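Breltesow Home Habits Study: participants wanted

Do "bags for life" last any longer than the thin ones they replaced? We have read plenty of claims and believe few of them. Most come from surveys where people are asked, months later, how often they used a bag, and people are bad at remembering that sort of thing. So are we.

Breltesow is looking for 23 households to keep a written diary of every bag that comes through the door during November. We mean carriers, produce bags, bin liners, drawstring pouches, gift bags, the lot.

Our last postal survey went to 3,602 addresses and 2,908 never replied. Of the forms that came back, 674 were usable, and a suspicious share of those claimed to throw nothing away. We would rather have a few dull, accurate diaries than another heap of good intentions.

What you would do

Write down each bag when it arrives, what it is made of if you can tell, and what it is used for next. If it goes in the bin, say so. Nobody gets a prize for being green, and we may ask a few questions if your diary looks too tidy. Expect to spend ten minutes a day on it, more after a big shop.

A crumpled blue plastic bag gets its own line, and so does a pink drawstring one.

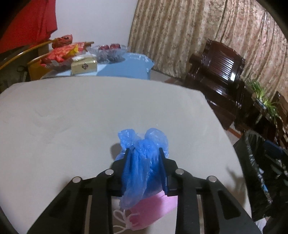 Who can apply

Any household of two or more, renting or owning, where one adult will take charge of the diary. You don't need to care about the environment. We are short of people who don't.

Please don't apply if you work for a packaging firm or a supermarket, or if you took part in the Virkeck trial.

What you get

A shopping voucher when the finished diary reaches us, and half of it if you stop midway and tell us why. We can't promise the results will change anything. Earlier studies mostly didn't.

How to apply

Write to Brodie Lowther at the Solheim office with a short note on who lives with you and where you usually shop. Questions about how diaries are stored go to Gøran Holmgren at the same address. Applications close on 7 October 2024.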